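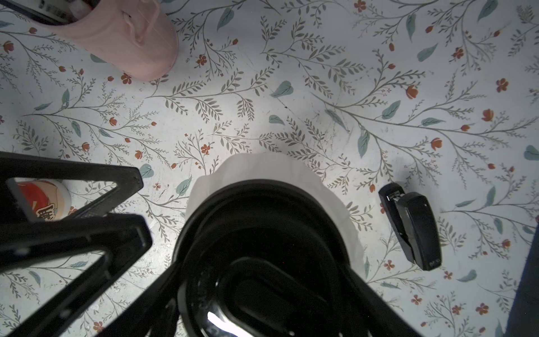

Pink tub on flowered surface

From: Skye MacRitchie
To: wollura-campaign list
Date: 29/08/2024
Subject: Re: Stetau supply rules and the Jaritz front

Pollock wrote:

> I've read the turn report twice and I still don't see how the Stetau
> garrison held. They had 500 infantry and no resupply since the rail
> line was cut. We came at them with 1000 from the Jaritz side. By the
> table in the rulebook they should have dropped to half strength before
> the first shot. Can somebody explain, or is this a mistake in the
> report? Also, who owns the bridge now?

It's not a mistake, but I should have put more in the report.

The rail line was cut in April, game time. The half strength rule starts two full turns after a garrison loses its last source of supply, and Stetau still had the river. The Wollura player moved two barges down on the same turn you took the rail yard. You had no units on either bank, so under the current rules you would not have seen them. The garrison was in supply when your assault went in.

On the numbers, you did have 1000 on the Jaritz road, but only 700 of them reached the contact hex. The rest were still in column behind the artillery. Your orders said "advance with guns in the center," and I took that as written. If you want infantry to pass a stopped gun column, the order has to say so.

Losses for the turn were 181 on your side. I'm not giving the Stetau figure to the whole list. You pulled back before dark and left no scouts, so you would only have a guess.

The bridge is held by neither side. The Wollura engineers mined the east span and then withdrew. Anyone who wants to cross it needs to send a party to clear it first, and that takes a full turn. The fords upstream are open to infantry but not to wagons or guns.

Two other things while I'm writing.

Militia raised in the farm districts are now green troops for their first three turns. A few people had been using them as regulars the moment they appeared on the map. I'm not going back to change old results, but it applies from the next turn on.

Second, please put your faction name in the subject line when you send orders. I nearly filed a Jaritz move under Wollura last time - both came in with the subject "orders" and nothing else.

If you think the river ruling is wrong, write to me off list before the next orders are due. Otherwise the result stands and Stetau starts the turn in supply.

Skye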